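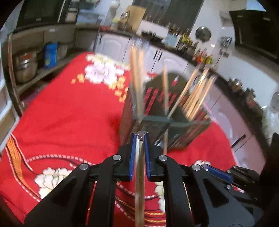

How do I get the smell of fish sauce out of a kitchen drawer?

Take the drawer all the way out, wash it with dish soap and warm water, and stand it on its side somewhere breezy until it has dried completely. Then leave an open dish of baking soda in it for a few days before anything goes back.

Posted by dratinberg_tenant
More detail, in case it helps. A bottle of fish sauce tipped over in the drawer next to the stove sometime in March, and I found it when the neighbors did. The drawer is bare wood on the inside, probably older than I am. I've wiped it down with vinegar twice, so now it smells like a fish that had a salad. I rent, so throwing the whole cabinet into the river is a last resort.

Mohandas Varghese
The advice at the top is fine as far as it goes, but bare wood drinks the stuff. After it dries, sand the bottom lightly with 100 grit, wipe off the dust, and put on two thin coats of clear shellac. Shellac holds in smells better than most things you can brush on, and it dries fast. Ask your landlord first if he's the type to notice drawers. Mine wouldn't notice a missing wall.

Check the runners and the floor of the cabinet too. I spent most of a month treating a drawer in my old place in Seltport before I looked underneath and found a puddle that had gone to syrup. Take a flashlight. Wooden spoons and the like that were sitting in it are cheap, and I'd replace them. Metal will wash.

Skip the vinegar from here on. You've made your point.

Amin
coffee grounds. worked for my car

Hae-won Bang
Coffee grounds will get you a drawer that smells of fish sauce and coffee. I speak from experience.

I agree with Mohandas on the shellac, but try sunlight before you sand anything. Mine sat on the balcony for two afternoons and lost most of the smell, along with a fair bit of its color. An enzyme cleaner made for pet accidents is also worth a go. Spray it on, cover with plastic wrap so it stays damp overnight, then let it air out. Test a corner first.

And keep the new bottle standing in a jar in the fridge door. My mother told me this for 40 years and I would like her not to read this page.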